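Caring for Wheeled Household Equipment

Updated Apr 26, 2019

Most homes own more small wheels than their occupants realize: laundry carts, shopping trolleys, strollers, wheelchairs, rolling stools, tool chests. The maintenance is the same for nearly all of them and takes one short session twice a year. Ours falls in spring and again in October, before the floors get wet and gritty.

Hair and thread

Hair winds around the axle and works its way into the bearing. Turn the item on its side over an old towel. Slide a seam ripper along the axle, parallel to it, and cut the wrap in two or three places. Pull the pieces out with tweezers. Do not burn the thread off; the heat softens plastic hubs.

If the caster has an axle bolt, remove it and lay the washers out in order on a strip of masking tape. Wipe the bolt dry before refitting. Tighten until the side play is gone, then check that the wheel still spins freely.

Lubrication

Use a dry lubricant on exposed axles. Oil picks up lint and leaves marks on vinyl. One drop or one short spray per side is enough — wipe off whatever runs. Sealed bearings need nothing. A sealed bearing that grinds should be replaced.
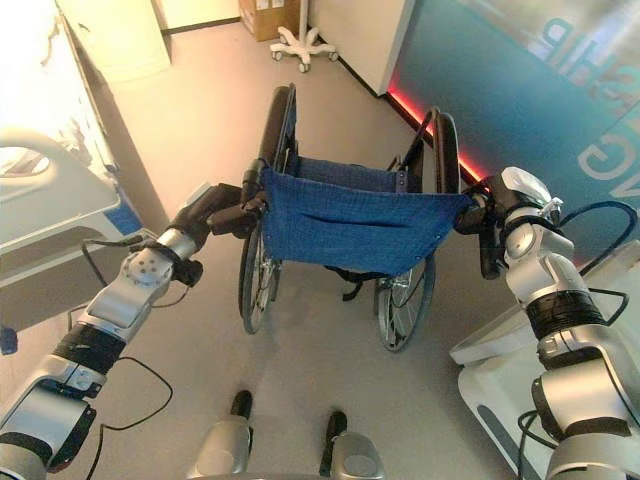 Air-filled tires lose pressure in storage even when sound. Read the figure molded on the sidewall and fill to that, whatever the last tire took. The rear tires on our garden cart call for 35 psi and the front ones for 55, and mixing them up makes the cart pull to one side. Check with a gauge. Thumb pressure tells you very little above 11 psi.

Solid tires only need cleaning. Warm water with a little dish soap removes most grime. Keep solvents off gray rubber, which smears and marks floors afterward.

Fabric and grips

Vacuum woven seats along the seams first, then sponge with mild soap and let them dry fully before folding anything. Folding a damp seat sets a crease and invites mildew. Loose rubber grips should be replaced. Hairspray and glue are poor fixes on any handle that carries a person's weight.

Brakes

Set each brake and push. If the wheel creeps, look for a worn tire or low pressure before adjusting the lever. On a wheelchair, follow the maker's manual for brake adjustment, and leave bent frames or cracked welds to a repair shop.

Storage

Keep rubber away from heaters and direct sun. Park loaded carts unloaded — a wheel left under weight all winter develops a flat spot.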